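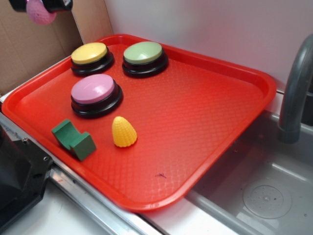 Girls' touch rugby, Fevano and Atinga clubs. Update for Danuta Bielecka, February 12, 2022

Quick one before the away trip. 46 girls signed up now, 21 of them new since August. Two sessions a week at Fevano, pitch holding up ok apart from the far corner.

Coaching: Etornam passed his level one. Morenike still waiting on a date, have chased twise.
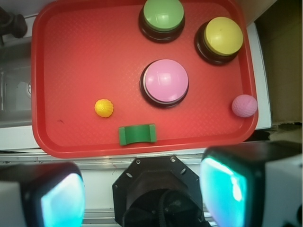 Spend so far is kit, balls and minibus hire. Receipts to follow, Fredy has them. Atinga want floodlights for the late slot, not in the budget, will need a word with you on that. Frist festival lost to frost, new date being agreed.

Mohammed-Awal Asamoah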